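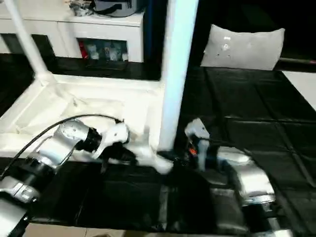
Most of the software at Koltberg is concerned with time. The company's offices in Cinholm have the usual whiteboards covered in boxes and arrows, and on nearly every arrow someone has written a number in milliseconds. The largest is 130. It is the delay between light reaching a camera and the arm doing something about it, and Yulan Long, who leads the perception and control group, would like it to be smaller. A lot can change in that time. With two arms working low over a black tiled mat, the view from the head camera smears, and the pale thing lying between the white grippers loses its edges altogether. The planner still has to decide where that thing is.

Long joined the company when its software was a single program that read the cameras, worked out a path and sent it to the motors, in that order, over and over. It worked well on boxes. When the group moved on to cloth and other soft goods, it stopped working well, and the program was taken apart over one long winter.

"Cloth doesn't wait for you," she says. "You look, you plan, you move, and by then the cloth has a new shape. Our old program was always right about the past."

The replacement runs as three separate loops. The slowest is the planner, called Sundaram after the street where the first version was written. It holds a rough idea of the task and picks the next thing to try. In the middle sits a perception process, which keeps a running guess at what is in front of the robot and how far that guess can be trusted. The fastest loop drives the joints. It knows nothing about cloth or cameras. It knows where the arms are, how hard they are pushing and which limits it must not cross, and it will carry on holding those limits if everything above it falls over.

Splitting the work up this way is common enough. What has taken the time at Koltberg is the traffic between the loops, and in particular the question of what each one should say when it doesn't know.

In the old program, perception gave one answer. The sleeve is at this point, the edge runs along this line. If the answer was poor, the planner had no way to tell. Now every answer travels with a score and an age. A position seen clearly a moment ago scores high. The same position, not seen again, loses value quickly, and the rate depends on what the object is. A table keeps its score for a long time. A fold in a jacket loses most of it almost at once.

Long's group calls this "going stale", and the word turns up all through the code. There is a function named is_stale, a log file named stale_events and a screen in the corner of the lab that shows a row of bars sliding down towards zero. When a bar gets low, Sundaram is supposed to stop relying on that piece of knowledge and either look again or choose a move that doesn't need it.

Choosing to look again sounds simple. It was the hardest part to get right, and the first attempt went badly. The planner had been given a small penalty for acting on stale information and no penalty for looking, so it looked. It moved an arm aside, studied the view, moved it back, found the information had gone a little stale during the trip, and moved it aside again. Long has a recording of it doing this for most of a lunch break.

They added a cost for looking and the planner became reckless. They raised the penalty for stale data and it dithered again. In the end the setting was made to depend on the step. Reaching through open space can be done on old information. Closing the fingers can't.

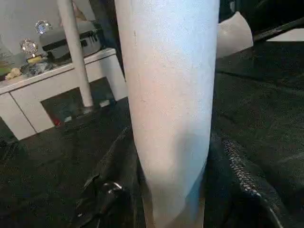
Wrist cameras are where the second half of the trouble starts. They sit close to the fingers and give a view that the head camera can't, but they have little to look at besides whatever is directly in front of them. If that is big, it hides the rest. A white cylindrical form can fill the middle of the picture from top to bottom, leaving a cabinet on one side and dark cloth on the other, and the software has to join the two halves into one room. It also has to settle the exposure. The white is bright, the cloth is close to black, and the only strong line in all that black may be the teeth of a metal zip.

Zips are useful to Koltberg for this reason. The perception process looks for what the team calls anchors: small features that keep their shape when the material around them doesn't. A zip bends but does not stretch. A buckle stays a buckle. If the software can find one of these and hold on to it, it can work out something about the fabric nearby, even where the fabric itself gives the camera nothing.

The anchor finder is known as Rumville, and it is the piece of work Long seems proudest of. It was trained on 3,030 short recordings made in the lab and in a few homes belonging to staff. Of those, 965 were first marked as unusable, mainly for blur or for large areas of pure black or pure white. Somebody on the team deleted the marking by accident in April, and the next training run took in everything, bad recordings included. The result was better than the version before it. The team spent a week looking for a mistake in the scoring before accepting that it was sound.

Long's view is that the clean recordings had taught the finder to expect clean pictures. In use, it hardly ever got them. "We had been grading it on the nice days," she says. The marks were restored later so that people could study them, but they are no longer used to leave anything out.

Rumville does not try to name objects. An earlier finder did, and its labels caused arguments further up the chain, with the planner treating a "strap" differently from a "belt" when the difference meant nothing to the job. The present one reports a position, a direction and how stiff the thing seems to be. Stiffness is partly a guess from appearance and partly measured once the fingers make contact, when the joint loop passes up how hard the arm had to push. If the two disagree, touch wins. That rule is one line long and has been in place for a year without anyone wanting to change it.

Having two arms brings in a further problem, which is that each is often in the other's way. From the head, a gripper can cover the point where the fingers meet the cloth. From one wrist, the opposite arm may be out of sight completely. Koltberg's software keeps a simple model of both arms at all times, built from the joint readings, and uses it to mark off the parts of each camera's view that are blocked. Anything behind an arm is treated as unseen. Before that was done, perception would sometimes take a missing fold as evidence that the fold had gone.

The marking-off has to be generous, as the joint readings and the pictures don't arrive together. Every camera stamps its pictures with a time, and so does the joint loop, but the clocks drift. A good part of the group's tooling exists to catch this. One script, run each morning, waves an arm slowly in front of the head camera and compares where it was seen with where it was said to be. If the two are out of step the script prints a correction and refuses to start a session until it has been applied. Staff find it irritating. It was written after a fortnight's recordings had to be re-timed by hand.

The rest of the tooling is plain stuff. There is a viewer that plays all the cameras side by side with the staleness bars underneath. There is a replay mode, which feeds an old session to a new version of the planner and lists the points where it would have chosen differently. Long reads these lists herself, with tea, before most of the team arrives. She ignores the places where the new choice is obviously better and goes to the ones where she can't tell.

A good many of those come down to what is near the robot's hands at close range. A surface with a fine weave and gentle curve may be a cushion, a padded arm of a chair or a person's leg, and from a wrist camera there may be no floor or outline to help decide. The group's answer is to leave the question open. Any large fabric-covered shape that perception can't account for is handled under the rules for people: low speed, low force, and no closing of the fingers unless an anchor has been found and confirmed from a second view. It costs time on cushions. Long has been asked more than once whether the rule could be relaxed, and has so far said no.

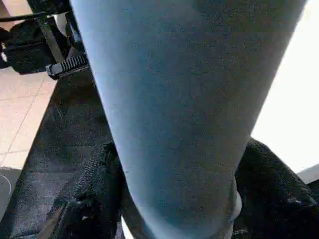

At close range: pale blue fabric beside black mesh, with a toothed strap piece to the left.

Where the delay is concerned, there is still some room. A third of those 130 milliseconds is spent moving pictures from one process to another, and the group is halfway through a rewrite that would let perception and planning read from the same memory. It is dull work with a great many small ways to go wrong. Two of Long's engineers are on it full time, and she expects to join them once the current round of wrist camera tests is finished.

After that she wants to look at Sundaram's habit of favouring the left arm. It has been there since the first version, and it shows up in replay after replay, even on tasks laid out the same on both sides. The group has checked the costs, the camera positions and the order in which options are listed. The listing order was part of it. They have not found the rest.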